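Suche in den Archiven Suchbegriff eingeben Alle Listen Suchen

Betreff: Re: Speichermodul beim Einsetzen verkantet, Zelle Stestska
Datum: Freitag, 3. April 2026
Von: Miroslava Polishchuk

Sehr geehrte Kolleginnen und Kollegen,

zu der untenstehenden Anfrage der Firma Uysal nimmt die Arbeitsgruppe Anlagensicherheit wie folgt Stellung.

Uysal schrieb:
> In der Zelle Stestska hat der Greifer beim Einsetzen eines
> Speichermoduls die Sollkraft überschritten. Die Steuerung Ira
> meldete keinen Fehler und fuhr mit dem nächsten Schritt fort.
> Das Modul war einseitig verkantet. Wir bitten um Auskunft, ob
> die Zelle bis zur Klärung weiter betrieben werden darf.

Die Auswertung der Protokolle umfasste 200 Einsetzvorgänge. In 5 Fällen lag die gemessene Kraft über dem Grenzwert von 34 N, ohne dass der Schutzhalt auslöste. Ursache ist ein Parametersatz, der im Dezember mit der Softwarekomponente Lemari eingespielt wurde. Er unterdrückt die Kraftüberwachung während der letzten Millimeter des Fügewegs.

Bis zur Freigabe eines korrigierten Parametersatzes gilt:

1. Der Automatikbetrieb ist untersagt. Zulässig bleibt der Einrichtbetrieb mit reduzierter Geschwindigkeit und Zustimmtaster.
2. Während der Bewegung greift niemand in das Gehäuse oder in die Halterung ein.
3. Rechner, die seit Dezember in der Zelle bearbeitet wurden, sind vor der Auslieferung auf Schäden an den Steckplätzen zu prüfen. Betroffen sind mehr als 2.000 Geräte.

Der korrigierte Parametersatz ist vor der Wiederinbetriebnahme an der Zelle abzunehmen. Das Abnahmeprotokoll ist der Arbeitsgruppe zu übersenden.

Mit freundlichen Grüßen
Miroslava Polishchuk
Arbeitsgruppe Anlagensicherheit
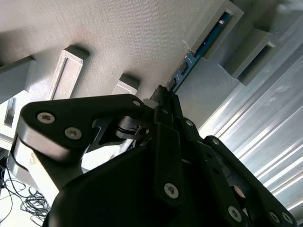
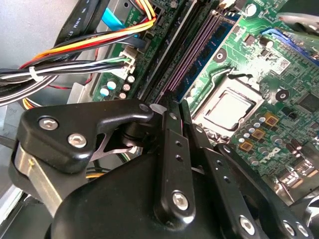
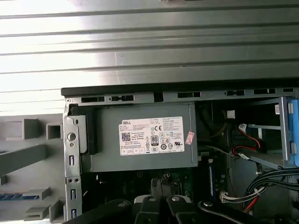 Zelle Stestska: Greifer an der Platinenhalterung (erstes Bild), über der Hauptplatine (zweites Bild) und am geöffneten Rechner mit Netzteil (drittes Bild).

Kommentare (3)

t.w.: Gilt Punkt 1 auch für Zellen, in denen Lemari noch auf dem Stand vor Dezember läuft?

M. Polishchuk: Nein. Der ältere Stand ist nicht betroffen, bitte den Versionsstand aber schriftlich bestätigen.

Instandhaltung Süd: Bei uns dasselbe Verhalten, allerdings nur beim zweiten Steckplatz. Protokolle gehen heute an die Arbeitsgruppe.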